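18/05/2019

So I finally did the thing I've been putting off since we moved to Kiruvcombe, and emptied out the big gray bin. You know the type. Everybody has one, I think? Ours came with us from the old place, and it has been filling up with whatever didn't have a home ever since. Batteries, maybe dead. A bike pump. Enough takeout soy sauce to float a small boat.

I have a system for this stuff now (sort of!) and it goes like this. I dump everything out on the floor, put on a podcast, and don't let myself sit down until there's nothing left that I'd have to describe as "misc." I picked the idea up from a little decluttering booklet by some outfit called Cunthorpe, which I got for a dollar at a yard sale last August and then lost in, yes, the bin. It was near the bottom, under the picnic blanket. The booklet wants you to do 8 minutes at a time with a timer. I did one round of that and got annoyed with the beeping, so I just kept going until lunch.

What surprised me was how rough the bin itself looks once there's hardly anything in it. I've always thought of it as pretty much new, and it is so not new. I like a big bin with two sections, I really do, because you can keep the bulky stuff in one and the fiddly stuff in the other, but the panel between the two takes a beating. Every time you drop something in at an angle it catches there, and after a while the paint goes.

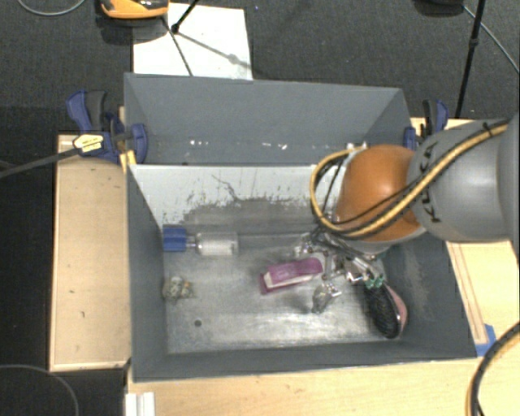

I did think about replacing it. I even went and looked at the Bisgaard ones online, the kind with the lift-out tray, and then I saw that they ship from overseas and the postage was nearly as much as the bin. No thank you! A scuffed bin holds things just as well as a pretty one, and it's going to live in the hall closet behind the coats anyway.

My new rule is that small things don't go in by themselves anymore. A bottle lying on its side is easy to find, but anything little and lumpy ends up against a wall and stays there until you've forgotten you own it. So I bought a set of those Pillix zip pouches, the mesh ones, and now all the bits go in a pouch first and the pouch goes in the bin. One for cords, one for picture hooks and tape, one for sewing stuff, and one that I haven't decided about yet (okay, it's soy sauce).

Cleaning tip while I'm here, for anybody with a metal-bottomed bin. Vacuum first, with the skinny attachment, and get right down along the edge of the divider where the crumbs hide. Then a damp cloth with a drop of dish soap, then a dry one straight after or you get streaks. Don't use the rough side of the sponge on painted parts. I did that to a filing cabinet once and I still feel bad about it.

Things that left the house: two umbrellas, the bike pump, a whole bag of chargers, and a 600-piece puzzle that I'm sure is missing the middle of the lighthouse. The thrift store took everything except the puzzle.

Next up is the linen closet. I opened the door last night, looked at the fitted sheets, and closed it again. If you have a way of folding those that works for a person with short arms, please leave it in the comments!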